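Chapter 4

Why Your Parcel Is Mostly Air: Packaging, Volume and the Cost of Empty Space

What this chapter covers
Actual weight and volumetric weight
The divisor, and who chooses it
Void, fill and the fit of a box
Why small sellers end up with three box sizes

My first proper job was in the post room of a mail-order firm in Mirnport, and for most of that May I was losing them money. I didn't know it. I was careful, I was quick, I taped everything twice, and I put nearly every order in the same big box because the big boxes were on the shelf nearest my elbow. Then the carrier's invoice came in. Úna Ó Dálaigh, who ran the place, laid it on my bench, put her finger on one line and asked me what a tea strainer weighs.

I said next to nothing. She said that according to the invoice it weighed as much as a decent-sized cat.

If you've worked through Chapter 3 you'll remember that we treated freight as if it were all about mass. You put a thing on the scales, you read a number, you look up a price. It's a fine way to begin and it works well enough for bricks. It falls apart as soon as you ship anything light, and a great deal of what people buy is light: cushions, lampshades, cereal, hats. A van full of lampshades is still a full van. The driver costs the same, the fuel costs very nearly the same, and there's no room left for anybody's bricks.

So carriers charge for space as well. The usual method is to work out a second, pretend weight from the size of the parcel, compare it with the real one, and bill you for whichever is greater. The pretend one is called volumetric weight (you'll also meet "dimensional weight", mostly in American books) and you get it like this:

volumetric weight = length × width × height ÷ divisor

The divisor is just a number the carrier picks. A small divisor gives a big volumetric weight, so it's hard on people who ship bulky things, and a large one is kinder. It's worth knowing that it can be haggled over! I was years into this work before it crossed my mind to ask, and I've met finance directors who still think it's a law of nature.

Let's go back to my tea strainer. The box I'd chosen was far longer, wider and deeper than it needed to be, and the strainer sat in the middle of it in a nest of paper. Brekari, the carrier we used, measured the outside of the box, did the sum above and charged for the answer. The scales never came into it. On that one invoice there were 1,852 parcels, and 326 of them had been billed on volume when a snugger box would have brought them down to their real weight. I went through them line by line on a Sunday, with a ruler and a lot of toast, and I can still feel my ears going red.

We need a word for the part of a box that isn't product, and the trade word is void. Void isn't wicked. Some of it is doing a job: a glass vase wants a gap between itself and the outside world, and that gap wants something springy in it. What we're after in this chapter is the void that does nothing at all – the space that's there only because the next box down had run out, or was on a lower shelf.
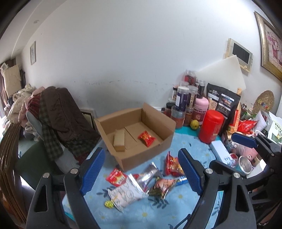
The measure we'll use is the fill ratio, and it's as simple as it sounds. Add up the volume of the items, divide by the inside volume of the box, and write it as a percentage. A fill ratio of 25 per cent means that three quarters of what you're paying to move is air and padding. Do use the inside measurements here and the outside ones for volumetric weight. Mixing them up is the commonest slip I see in coursework, and with thick board the difference is bigger than you'd think.

You might now be tempted to say that every order should have a box made to fit. Urnuno tried exactly that at their Kaewkla warehouse, and we'll look at their figures in section 4.5. The freight bill dropped nicely. The packing benches, meanwhile, ground almost to a halt, with people hunting along a wall of flat cartons for the one that was a finger's width shorter. Time at the bench costs money too, and it has to go in the same sum.

4.1 Measuring a parcel the way the carrier does

Before any of the arithmetic, find a tape measure and a box that has been through the post. Measure it at its widest points, bulges and all. Carriers don't measure the box you bought, they measure the box that turns up at the depot, and those can be rather different shapes.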